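Kieran Flanagan
thread, 13 posts or until my tea runs out. House rules for running an arm on a tabletop. May 23, 2023

1/
Three people asked me for our bench rules after the Storkis meetup. Typing this between runs so forgive the spelling. These are for small arms, kitchen-type tasks, one operator, one table. If you've got a big industrial arm behind a fence, go and read the proper standards, not me.

2/
Rule one. Written risk assessment before the arm gets power. One page. Ours has four headings - what moves, what it can hit, what it can pinch, who stops it. If it goes over a page no one reads it. I've watched people not read it.

3/
And redo it when the task changes. Swapping a foam block for a mug is a change. Swapping a mug for anything with a lid is a change. New fingers on the gripper is a BIG change, that's a fresh sheet and a second signature.

4/
Rule two. Stop button within reach of the operator's off hand. Within reach means sat down, elbow bent, not looking. Test it at the start of every session with the arm moving, slow. A stop button tested on a parked arm tells you the button clicks.

5/
Someone at Tully asked if the software stop counts. No. Keep it, use it, but it doesn't count. Software stop goes through the same laptop that's just frozen.

6/
Rule three. Speed. We keep to the slow profile whenever a hand could get to the table. Fast profile needs everyone behind the tape and somebody saying "clear" out loud. Feels daft with two people in the room. Do it anyway.

7/
Rule four, grip force. Set it per object, write it down, start low. Soft or curved things first get the lowest setting that holds, then one notch up, then leave it alone. Do not crank it because you dropped something once. Look at where the fingers met it before you touch the number.

On curved stuff go for the middle and let the ends hang out either side. Fixings on the fingers get a look before each session too - bolt heads, mounts, anything that's worked proud. Scuffs are fine. Cracks are not.
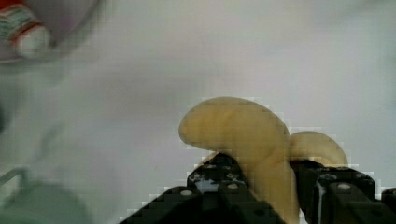

8/
Rule five. Fingers (yours). Never take an object out of a closed gripper by hand. Open it from the controls, let it drop, pick it up off the table. The one near miss in our log this spring was me pulling at something that was "basically loose". It wasnt.

9/
Rule six, the table. This is where everyone gets lazy, me included. Everything on the surface is either in the task or on the list of clutter. Nothing else. No phones, no screwdriver you'll need in a sec, no coffee.

Clutter is allowed, I like clutter, a bare table teaches you very little. But it's chosen clutter and it's on the sheet. So for a kitchen layout we'd have the colander, plate, bowl, mug, play food, ketchup bottle, little oven, all of it written down before we start.

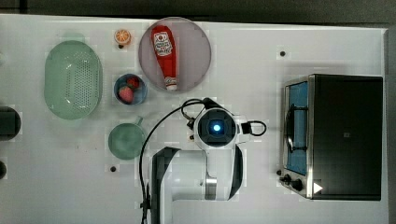 Tall and heavy things are the ones to think about. An oven doesn't move when you clip it, so the arm takes the knock, or whatever's in the gripper does. Walk the arm round anything like that on slow before you let it loose. Both sides. Then over the top if the task goes over the top.

Light things go the other way, they fly off. Bowls are terrible for it. Check where they'd land.

10/
Appliances. If it's a prop then it's a prop - unplugged, and the plug somewhere you can see it. Don't rely on "it's off at the knob". Knobs get turned by elbows and by robots. If you really need it live, that's a different risk sheet and frankly I'd want a different person signing it from the one who wants the result.

11/
Cables. Own rule, rule seven, because I keep finding people skip it. Move the arm through the whole reach by hand (brakes off, power as per your manual) and watch the cable, only the cable. You want slack at full stretch and no loop big enough to hook a handle. Mugs with handles love a cable loop.

Clip it, run it again. If a clip has shifted, stop and find out why. We lost an afternoon at Kuvholm to a connector that had been getting tugged on every wrist turn. Arm fault, we all said. Swapped half the arm's settings before someone looked at the plug.

12/
Rule eight, logging. Every session gets a line. Date, operator, task, grip settings, anything odd. "Nothing odd" is a valid entry and you have to write it, blank doesn't count.

We're on 3,583 lines in the shared log now. Of those 109 are marked odd. Most are dull. A squeak, a slow start, a camera that dropped out. But when something does break you scroll back and the squeak is there, three weeks early, with a name next to it.

Please log the failed runs as well as the good ones. I've been sent logs from other benches with no failures in and I just don't beleive them.

13/
Rule nine, the one that gets arguments. Anyone in the room can stop a run. Visitor, student, the person fixing the blinds. No explaining needed, no sighing at them. You stop, you check, you write it down, you start again. It costs a minute.

If people get grief for a false stop they won't do the real one.

And that was meant to be the lot but replies are coming in so, extras -

Extra: goggles? For play food at slow speed we don't. For anything that could shatter, yes, everybody. Real crockery near the arm counts as could shatter. Plastic versions where you can.

Extra: long sleeves and lanyards. Lanyards off, always. Sleeves rolled or tight. Hair tied. I know. Put it on the door.

Extra: working alone. Our line is setup alone is ok, powered motion alone is not. Botau lot do it differently, they allow it with a check-in call every quarter hour. I'm not keen but at least it's written down and they stick to it, so fair play.

Extra: real food. Don't, unless the task needs it. It goes soft, gets in the finger joints, and the grip number you wrote down in the morning is wrong by teatime. If you must then bin it same day and wipe the fingers down with the power off. OFF off.

Extra: do the rules slow you down. Yes for the first fortnight. After that the start-of-session checks take us four minutes, I timed it because I got fed up being asked.

Extra: can you copy this. Course. Change the bits that don't fit your bench, but put your own name at the bottom and the date you last read it through. Ours gets read aloud at the start of every month, we did it at the start of May and found two rules that contradicted each other. One said cover off for the finger check, one said never cover off without the supervisor. Had both been up on the wall since winter.

Fixed now. Supervisor wins.

Last one then I've got to get back to it. Somebody's asked what I'd keep if I could only keep one. The moving stop test, post 4. Start there tomorrow, do the rest by the end of the week. Will stick the one-page sheet up as a reply once I've taken the phone numbers off it.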